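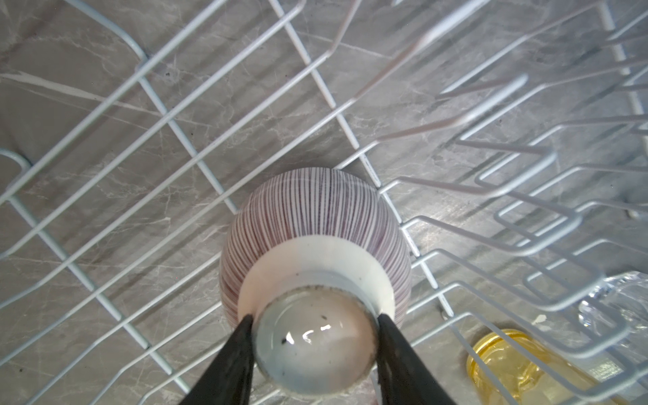 Home Posts Locks Archive Search

Rekeying the shutter and the back door

The roll-down shutter on our shop in Duvindale has a bottom-bar lock with a bolt going into each side track. Both bolts run off one cylinder in the middle. In May the left bolt stopped seating. The key would turn about three quarters of the way and then go solid, and whoever was closing would lean on the shutter until it went over. That worked for long enough that we got used to it.

I took the cover off the bottom bar one evening after seven. The Pronlow lock uses a cam and two flat rods. The right rod was straight. The left rod had a bow in it just past the guide, and the bolt was hitting the lower lip of the slot in the track. My guess is that the bar had been forced down at an angle with the bolts already thrown. I can't say if that was us or somebody trying the shutter from outside. There were no pry marks on the track.

Straightening the rod in a vise got most of the bow out, but it moved the problem to the cam, which had worn oval where the rod pin sits. The play was 2 mm, enough that one bolt could be fully thrown while the other was only just in its slot. From the street the two look the same. The maker doesn't sell the cam by itself, so I bought the full center unit from Akgül. With a matched pair of rods and a new cylinder it came to almost $300.

The new cylinder meant new keys, and that was the part I had been putting off. The old key was a plain five-pin that any hardware store would copy. I had handed out four and got five back, which tells you how good the records were. The back door was on the same key. If I was changing one I was changing the other.

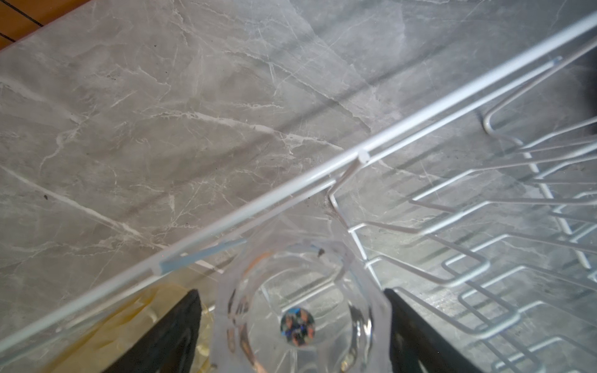

Marble countertop and the white dish rack.

For the back door I went with a Uneo mortise cylinder on a restricted keyway, keyed alike with the shutter. Things I checked before ordering:

Cylinder length. The old one stuck out past the trim ring by more than the thickness of a coin, so a wrench could get a bite on it. The new one sits flush, with a free-spinning collar.

Cam type. Mortise cylinders that look identical can have different cams, and the wrong one will turn all day without moving the bolt.

Set screw. Ours was loose. It holds the cylinder from being unscrewed out of the lock body, and you can only get at it from the edge of the door with the faceplate off.

Strike. The old strike was held by two short screws into the jamb facing. I replaced them with three-inch screws into the stud and shimmed behind the plate with a piece of hardwood.

The whole back door job took an hour and a half, most of it on the strike. The shutter took two evenings. I had the rods in upside down the first time — the stamped side faces the wall — and the bolts retracted when they should have thrown.

Keys are now stamped with a number and written in a book with a signature next to each. Key 51 is the spare and lives off site. The numbers start at 50 because that's what the cutter's punch set was on.

I still want a proper ground lock in the middle of the shutter. The bottom bar flexes if you lift at the center, even with both bolts home. That depends on what is under the threshold slab, and I haven't drilled it yet.

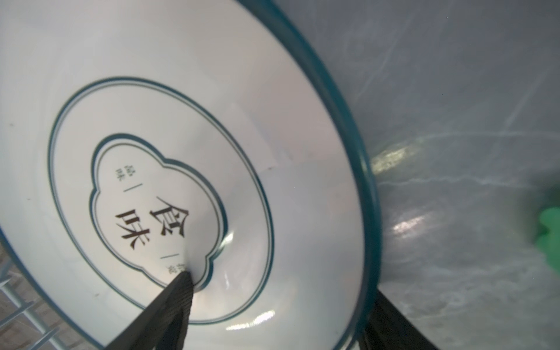
Ertuğrul Gökçe wrote: Before you drill for the ground lock, look at the end clips on the slats. If they're worn, the curtain can be pulled out of the tracks with the bar locked solid, and a third locking point won't help much. Also put a little graphite on the rods where they go through the guides. Oil picks up street dust and you'll be back to leaning on it by winter.

Contact | Copyright, all posts | Back to top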